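Course handout, Week 6
History of Adult and Continuing Education
Saxena Evening College

Reading for this week: chapters two and three of the course packet, plus the short set of letters handed out last time. Bring the letters with you.

Where we left off

Last week we looked at the night classes that grew up alongside public libraries and mechanics' institutes. Most of those classes were meant for men in the trades. Women were sometimes let in, often to the public lectures only, and the subjects were picked for them. This week we turn to a different kind of class, the reading circle and the correspondence course, and ask who wrote the reading lists.

Correspondence study suited people who could not leave home in the evening. Lessons came by mail, the student wrote out answers, and a reader sent them back with notes. The notes are the part historians like best, when they survive. They show what a teacher thought a grown student ought to know, and sometimes the student argued back.

The Trulorport circle

Our case study is the reading circle at Trulorport. The surviving minute book covers 94 meetings. It lists 37 members over the life of the circle, though most evenings drew far fewer. The members read history for the first two seasons, mostly lives of rulers and generals, and then voted to change the plan. The new plan had six topics:

Household work and wages
Schooling of girls
Property and marriage law
Women in the mills
Nursing and midwifery
Letters and diaries as evidence

Look at the last item. The circle was asking its members to read private papers as sources, and to bring in papers from their own families. The minute book records several of these evenings at some length.
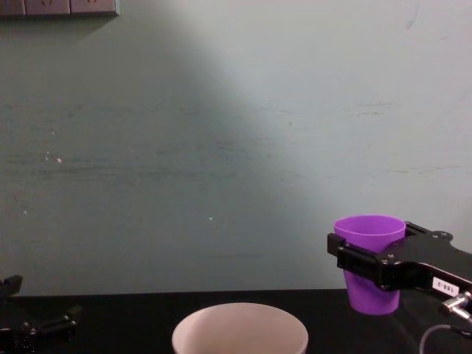

Narayanan Kurup: I would be careful with the word "voted." The minute book says the plan was "agreed," and the same hand wrote both the plan and the minutes. We may be looking at one strong-minded secretary and a polite room.

The point is a fair one and you should keep it in mind when you read the extracts. Minutes are written by someone, usually for people who were there. They leave out what everyone in the room already knew. When the Trulorport book says a talk was "well received," ask who would have written anything else.

Comparing with Pornia

The Pornia circle met in the same years and left a different kind of record. There are no minutes. What we have is a bundle of 17 letters between two members, one of whom had moved away and was following the reading by mail. She complains about the price of books, asks for page numbers, and copies out long passages she liked.

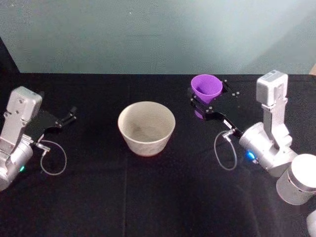
The letters also tell us how the reading was done. Books were passed from house to house on a fixed schedule, and a late book held up everyone behind it. By August the schedule had slipped so badly that two members were on different books from the rest. None of this would have gone into formal minutes - it was dull, and a little embarrassing.

So we have one source that gives the order of topics and another that gives the working habits. Neither tells us how many members went on to further study. Do not guess at this in your papers.

Terms to know

Reading circle: a group that follows a shared list and meets to discuss it.
Extension lecture: a talk given away from the main campus and open to the public.
Syllabus: in this period, often a printed booklet with an outline of each lecture and a list of books.
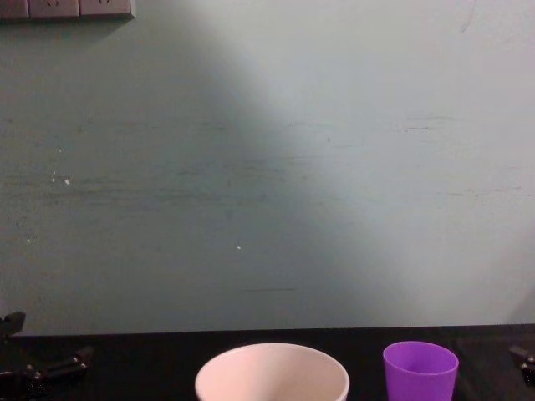

Photo: Porkard

For discussion

Who chose the topics in each circle, and how do we know?
What could a member learn by mail that she could not learn in the room, and the other way around?
Pick one entry from the minute book and one letter. What does each leave out?

Written work

Two pages on one of the questions above, due at the start of the next class. Use at least two extracts from the packet and cite them by number. If you would like to use family papers of your own, see me first so that we can talk about how to cite them. Late papers go in the box outside the office.

Handout revised 17/01/2025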